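Burberg Community Garden Club
Minutes of the September 15, 2020 meeting

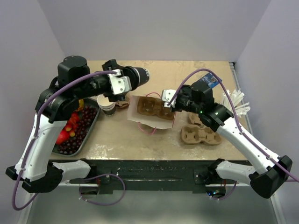
When do we plant the garlic this year?
The second week of October, once the tomato beds are cleared and the compost is dug in.

Oksana Hnatiuk opened the meeting at 7:05 and read the last minutes, which passed with one fix (the bean trellis is on the north fence, not the east).

Harvest report. What a season! The scale book shows 1113 pounds of vegetables through the end of August, and 400 pounds of that was squash. The Castov tomatoes did so well that several members asked to grow them again, and everyone who tried the yellow ones raved about them. Cucumbers were slow until July and then wouldn't stop.

Garlic order. Members agreed to buy 395 cloves' worth of seed garlic, split between hardneck and softneck. Oksana will place the order by Friday. Plots 6 through 11 share the long bed again, and anyone who wants a row there should sign the sheet on the shed door.

Water. The bill came to $2124 for the season, higher than last year because of the dry spell. There was a good long talk about rain barrels. The Warraich Street side has the better roof for it, and two members offered to measure the gutters. Moved and passed to price four barrels before the next meeting.

Seed swap. Gardeners from Stundesari would love to join us this fall, and the vote to invite them was unanimous! We'll hold it outdoors with the tables spread apart. Please label envelopes with the plant name and the year saved. Last time we had eleven packets marked "beans, good ones," and they were good, but we still don't know what they were.

Fall cleanup. Saturday mornings at 9 until the beds are done. Bring gloves and a rake if you have one. Diseased tomato vines go in the bags by the gate and stay out of the compost.

New business. A request for a small herb bed next to the bench got a warm welcome. Thyme, sage and chives to start, mint in pots only.

Adjourned at 8:20. Next meeting in October, same time.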